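Notes from the seed bench: does the hot water trick work on hard seeds?

03/01/2023

Every winter somebody forwards me the same advice about hard-coated seeds. Pour on boiling water, leave overnight, sow what swells, throw away what floats. It gets passed along with great confidence, usually by people who have done it one time with one packet. I have been growing shrubs from seed for long enough to be suspicious of any rule that fits on a plant label, so last September I set up a small trial in the lean-to and kept notes.

First, what I was testing. Redbud, New Jersey tea and false indigo all have seed coats that keep water out. In the ground the coat gives way slowly, with frost, grit, soil life and in some cases fire. A gardener with a tray and a windowsill wants it over with by the weekend. The usual ways are hot water, a file or sandpaper, and (for people braver than I am) acid. I left the acid alone.

I used 700 seeds in all, most of them redbud from the two trees behind the Misteren lot, because redbud is what I had a bucket of. The rest were false indigo from our own swap table and a packet of New Jersey tea from Hartono, which arrived with a slip saying "pretreated for easy germination" and no word on how. I wrote to ask. I am still waiting.

The floating business was the first thing I wanted to look at. I dropped 155 redbud seeds in a jar of plain water and sorted the floaters from the sinkers. According to the advice, the floaters are dead. I sowed them anyway in a separate flat, and a fair number came up. Fewer than the sinkers, I will give it that. But if I had followed the rule I would have tossed perfectly good trees on the compost, and with a species where you only have a pinch of seed that would hurt. Cut a few open before you condemn the lot. A sound seed is firm and pale inside and a dud is shriveled or hollow.

Next, the hot water. The trouble with "boiling water" is that it could mean anything. Water straight off a rolling boil, poured on a spoonful of seed in a cold mug, cools fast. The same water on the same seed in a preheated thermos stays hot enough to cook it. I did both. The mug batch swelled well overnight. The thermos batch swelled beautifully too, then turned to mush in the flat. So swelling only tells you that water got in, and people who stop looking at that point will report a great success.

Sandpaper did better than I expected and took far longer than anyone admits. I rubbed 100 seeds of false indigo between two sheets, and by the end my thumbs were rawer than the seeds. Nicking with a nail file is easier to control, if you stay away from the scar where the seed was attached. For a dozen seeds I would nick every time. For a cupful, the mug.

Redbud still wants a cold spell after all this, by the way. Two months damp in the fridge, in a bag with a label on it. Leave that out and you can scald and scratch to your heart's content and get very little for your trouble. I suspect half of the failures blamed on bad seed come down to this, and maybe half of the miracle powders get their good reviews from people who happened to chill their seed that year. Zomero sells one of those powders. I ran one flat with it and one without and could not tell them apart by leaf, height or number.
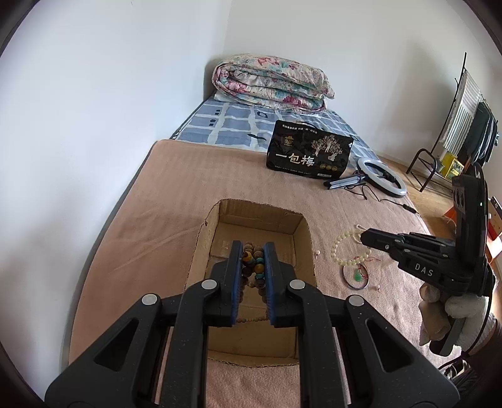

Hard seeds have one more habit that the packet people skip over, and that is how long they sit around looking exactly the same. A redbud seed that is fit to grow and one that died two summers ago can be hard to tell apart from the outside. Bình Hứa, who runs the spring table with me, brought up bead trees and job's tears, and it is true that people have strung hard seeds for a very long time. Beads do fine by a different standard, though. The dark brown ridged ones on the bracelet are wood, and a wooden bead has only to hold together and look good next to the amber-yellow and the turquoise. A seed has to be alive in there, and a handsome coat is no proof of that.

I would like to repeat all this with fresher New Jersey tea and a proper thermometer. One season in one lean-to is thin evidence, mine included. If you kept records of your own, even bad ones, bring them to the Husau hall when we do the flats. I would especially like to hear from anyone whose floaters did nothing at all, and please say what you kept them in and how old they were. Spare redbud seedlings will be on the side bench, from 2 of the flats, marked with the treatment they got.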